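Against the crowded rack

A test tube rack should be left partly empty. Teaching labs tend to fill every hole before work starts, on the grounds that it saves a trip to the cupboard. I think it costs more than it saves. Powder transfer needs clearance on both sides of the tube, and a clear acrylic rack already makes it hard to tell one glass wall from the next.

Dark cloth under the glassware helps – white powder shows up on it at once. So does a round holder under the receiving vessel, with the funnel stem dropped straight in.

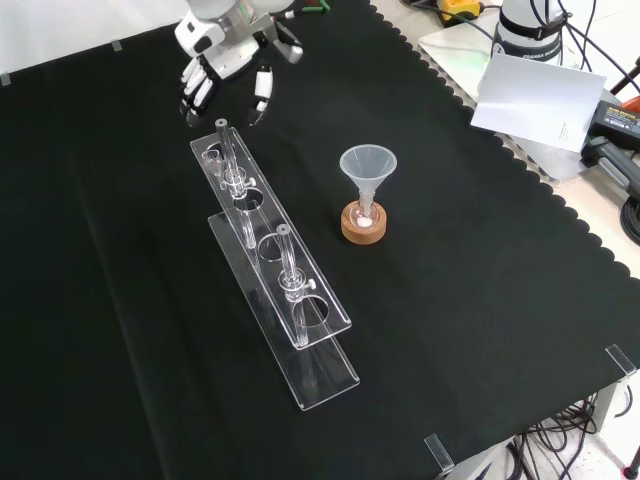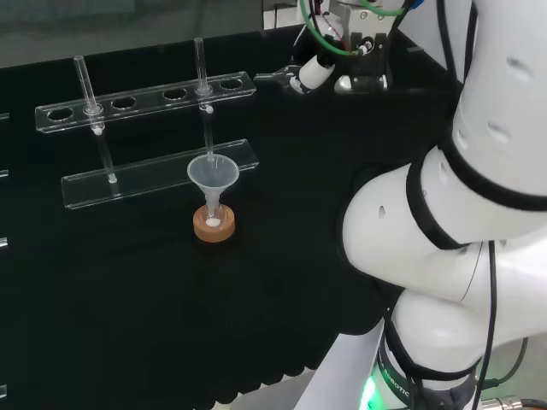 Two tubes in the rack, funnel standing separately.

Beatriz Ramalho objects that spacing is a luxury: with 13 students to a bench, she wrote, a half-used rack means a second rack, and the second rack takes the room the funnel needed. I would still split the group.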